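Progress report: handling software, second reporting period
Posted 2019-12-31 by the Inura software group
3 comments | 12 shares

Summary

The work funded under the Feston grant is on plan for perception and logging, and behind plan for motion planning. The planner was due to run without operator input at the end of this period. It does not yet do so for hanging objects. We ask that the milestone be moved to April, with no change to the budget.

Perception

The object detector was retrained on 411 recordings made with the hand-held gripper. The previous version used 40. The new version finds rigid items on a plain surface reliably enough that we have stopped tuning it. Thin and shiny items are still a problem. Keys are the worst case. The depth estimate on bare metal jumps between readings, and the detector sometimes splits a bunch of keys into two objects or merges it with whatever it hangs from.

We now treat a bunch of keys as one region with a single attachment point above it. The planner asks only for the attachment point and a safe approach direction. This removed most of the split detections in replay. It has not been tested on the arm.

Control

The finger controller was rewritten so that closing speed and closing force are set separately. The old code tied them together, and every change to one had to be checked against the other. The new controller runs at the same rate as before and uses the same message format, so recordings from the first period can still be replayed.

One fault is open. If the force reading drops out for more than 15 milliseconds, the controller holds its last command. It should open slightly and report an error. The fix is written and is waiting for review.

Planning

The Mudgway planner handles pick and place from a flat surface. Hanging items need a different approach, where the fingers come in from the side, close, lift clear of the support and then back away. Lifting clear is the weak step. The planner models the hanging item as a rigid body, and cords do not behave that way. We tried adding a swing allowance around the item. It made the paths safe but so long that many were rejected by the time limit.

The current plan is to learn the lift from demonstrations and keep the planner for the approach and retreat. Collection for this uses a small stand with a tray at its base, set on the white table in the lab. 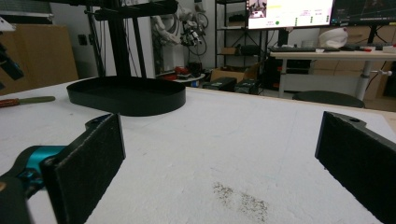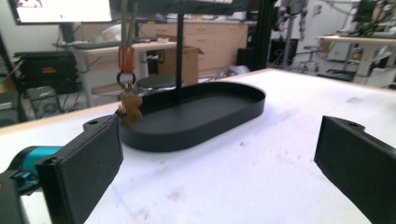 Tooling

Stulby, our log viewer, can now show finger position, camera frames and planner state on one timeline. Loading a long session used to take minutes because the viewer read every frame before drawing anything. It now reads them as needed. A session can also be trimmed and labeled inside the viewer, which replaces three separate scripts.

The automatic check on new recordings found 438 files with clock offsets between the camera and the finger sensor. All were corrected from the sync marks and none had to be thrown away. The check now runs at upload.

Spending

Spending is in line with the approved budget. The money set aside for outside labeling was not used, as labeling was done in Stulby by the group. We would like to carry it forward to pay for computer time in the next period.

Risks

The main risk is that demonstrations made with the hand-held gripper do not carry over to the arm. The fingers match, but a person's wrist moves in ways the arm cannot follow. We will filter out paths the arm cannot reach before training and report how many are lost.

Next period

- Merge the fix for the force dropout
- Run the single-region key detector on the arm
- Train a first lift policy and compare it with the planner alone
- Write the Stulby user guide

Related items
Feston grant: first period report
Mudgway planner release notes
Recording format, version 2
How to label a session in Stulby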